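Section 4. Setting Up the Tabletop Beverage Station

4.1 Place the Siscombe two-tier rack toward the back of the table. All four legs must rest fully on the tabletop.

4.2 Press down lightly on each corner of the upper shelf. If the rack rocks, turn the leveling foot under the short leg until it stands firm.

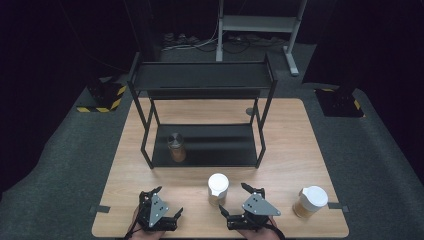
4.3 Jars belong on the lower shelf and must be closed before they are put away. Screw lids are preferred, as on the small glass jar kept left of center. Lidded paper cups are set out on the wood in front of the rack, where guests can reach them without leaning over the shelves.

CAUTION: Do not load the upper shelf beyond 25 pounds. Heavy items – syrup bottles in particular – go on the lower shelf.

4.4 Wipe the tabletop along the grain with a soft, damp cloth, then dry it. Do not use scouring pads or bleach. 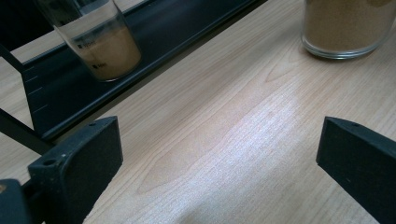 Figure 4-2. Tabletop grain and front edge of rack shelf.

4.5 Lift the rack when moving it. Dragging will scratch the finish.

NOTE: Replacement feet are ordered under part number 836. Requests should be sent to Dennis Kariuki, Facilities Supply, and must state the room in which the table is kept.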